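Family History and Memoir Workshop
Handout 4: Copied Words – Reading What Relatives Wrote Out by Hand
Instructor: Gunhild Egilsson
Brevdale Adult Learning Program
Revised 10/2/26

Purpose of this session

Earlier handouts dealt with letters and diaries, in which a relative speaks in his or her own words. This session concerns material that a relative copied from somewhere else: hymns, recipes, sayings, verses from a calendar, passages from a sermon. Such papers are often thrown out when a house is cleared. Participants are asked to treat them as evidence and to write from them.

Terms used in this handout

Commonplace book: a notebook into which a person copies passages worth keeping. Many households had one without using the name.

Fair copy: a clean version made from an earlier, rougher one.

Variant: any point at which two copies of the same text differ. A dropped line, a changed word and a new title are all variants.

Working with a copied text

Begin with the paper itself. Record what it is written on, what it is written with, and where it was found. A hymn kept in a sewing box and the same hymn kept in a Bible may lead to different essays.

Next, transcribe the text exactly. Keep the spelling, the line breaks and the crossed-out words. Do not correct the copy against a printed source at this stage. Once the transcription is finished, find the printed version and mark every variant in pencil.

Only then should you begin to ask why. Some variants are slips of the pen. Others come from memory, particularly where the writer learned the piece by ear. A few appear deliberate – a name replaced, a harsh verse left out – and these usually repay the most attention.

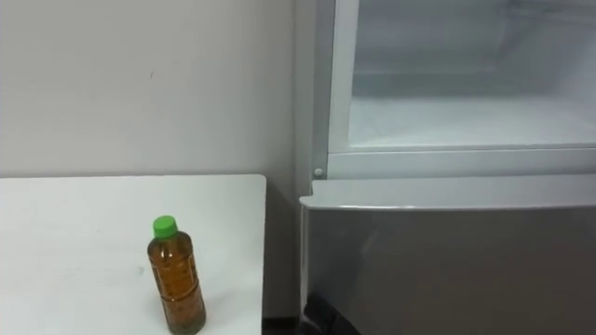
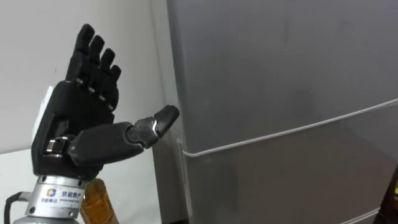
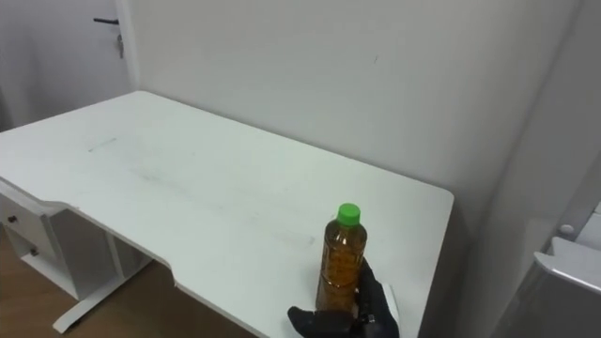
The writer should be careful about claims. A copied verse shows that a person wrote it down. It does not show that the person believed it, and it does not fix the date of a feeling. Phrases such as "she may have" and "the family remembers" are acceptable in a memoir essay and should be used where they are needed.

Sample for discussion: the Foten notebook

The Foten notebook is a school exercise book of 55 pages, kept by a farm wife and later given to the program by her granddaughter. It holds 14 hymns, a number of bread recipes and one short lullaby, "Virnura," which the compiler wrote out 11 times. No printed source for the lullaby has been found.

The first three copies are nearly identical. In the fourth, the child in the second line is given a name, Kim, and the name remains in every later copy but the last, where the space is left blank. The granddaughter knew of no relative called Kim. Her essay, which will be read aloud in class, sets out the copies in order and leaves the question open. Please note how long she waits before mentioning the blank space, and how little she says about it when she does.

Questions to consider while reading:

What does the writer tell us about the notebook before quoting from it?

Where does she separate what is on the page from what she was told?

Would the essay be stronger if all of the copies were quoted in full?

Assignment

Choose one text that a relative copied by hand. If your family has kept nothing of this kind, you may borrow a page from the program file. Write an essay of two to three typed pages in which the copied text is quoted at least once. Attach your transcription, with variants marked, as a separate sheet.

Essays will be shared in groups of four. Each reader should return written comments of no more than 10 lines, addressed to the writing and not to the family. Participants who would prefer that their essay not be circulated should inform the instructor before the session.

Original papers should remain at home. A clear photocopy is sufficient for class use – both sides, even where the back seems to be blank.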